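The play kitchen pieces at Ernavside go out on a white tabletop, and Feven Moges likes them spread wide. She has looked after the toy library's kitchen stock since May, and she spends most afternoons sorting, wiping and matching lids to pots.

"People think of it as one toy," she said. "On our list it's 832 pieces. A family borrows a bag of 24, and what comes back is usually 19 and a sock."

She sorts by use and leaves color out of it. Pots, colander and spatula go together as cooking things, then the cups and plates, then food. The toaster oven gets a place of its own, as children tend to start there. 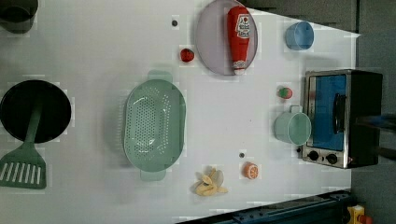 Somboon would rather see the food kept apart from the cookware altogether, and told her so at the last sorting afternoon: a tomato should be found in a grocery basket before it gets anywhere near a pot. Moges has tried it that way. "They tipped the basket into the pot," she said. "It took them four seconds."

Fruit is the hardest to keep. Apples and oranges roll under the shelving, and she has bought the same half orange three times. Bananas last better. The ketchup bottle is the piece children ask for by name — one boy took it home and left the rest of the bag behind.

The library pays for replacements out of its lending fees, and the kitchen stock gets 450 a year. Moges orders most of it from Plalex, with a few older pieces from Bita that she won't part with. "The Bita cups are heavier," she said. "You can hear them when they're put down."

The perforated top is her other work surface, the green-gray one with the rows of holes. She likes it for sorting small parts, and she wants it cleared at the end of every session, including the corners.
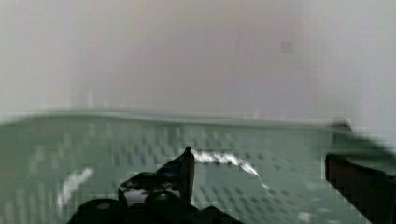 The perforated tabletop at Ernavside, with the pale wall behind it.

Moges plans to relabel the bags next, starting with the cups.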